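Ticket: Private cloud volumes stuck in "detaching" after node restart
Opened by: Kiri Brunton
Assigned to: Min-kyu Yeo
Product: Toltov private cloud, storage service
Status: Resolved

After we restarted one compute node in January's maintenance window, 10 volumes stayed in "detaching". The instances they belonged to have been deleted. The volumes can't be attached anywhere else and the delete option is grayed out. Other volumes on the same pool work fine.

Reply, Min-kyu Yeo
Please send the storage service log from the controller and the output of the volume list command with the long option. Don't reset the state by hand yet. If the storage array still has an open session for the volume, a reset can leave two hosts writing to it.

Reply, Kiri Brunton
Log and list attached. The array console shows no open sessions for these volumes. The log repeats this line for each one:
detach request timed out after 1000 ms, host not found

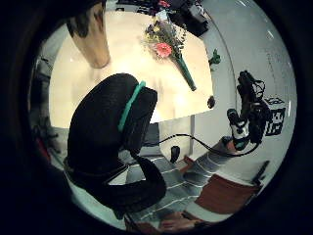
Category: Storage / Volume state

Reply, Min-kyu Yeo
Thanks. The node came back under a new host name, so the controller is sending detach requests to a host that no longer exists. Seul-gi Cho checked the list against the array and agrees it is safe to reset. Steps:
1. Stop the storage service on the controller.
2. Remove the old host entry.
3. Start the service and wait for the node to show as "up".
4. Reset each volume to "available".

Reply, Kiri Brunton
Done on 2026-02-20. Nine went to "available" right away. The last one needed a second reset. We deleted a 100 GB test volume and attached another to a new instance, no errors.

Closed by Min-kyu Yeo. Host name change added to known issues as item 129.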